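Startseite > Berichte > Greifen im Haushalt > Abschnitt 4
Drucken | Als E-Mail senden
Zurück Inhalt Weiter

4.2 Verlust dünner Stäbchen beim Anheben

Den hartnäckigsten Fehler fanden wir ausgerechnet beim Besteck, das wir zunächst für den leichten Teil gehalten hatten. Reda El Khatib sah als Erster die Kraftkurven durch – und zwar alle 500. 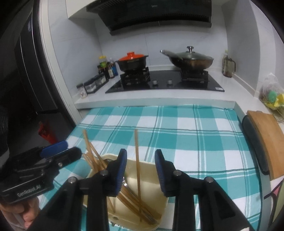 In 32 Durchgängen meldete die Auswertung einen sicheren Griff, obwohl das Stäbchen zwischen den Backen bereits wegdrehte. Der Schwellwert stammte noch aus den Versuchen in Pirndale, und dort hatten wir, zugegeben, nur mit dicken Griffen gearbeitet.
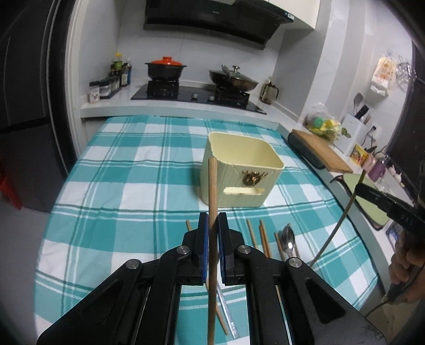
Siwan Gethin schlug daraufhin vor, den Öffnungswinkel mitzuführen und den Griff erst nach 2 Sekunden Ruhe freizugeben, wofür wir ihr herzlich danken.

Abb. 7: Greifversuche mit Essstäbchen am Küchentisch mit Tischdecke.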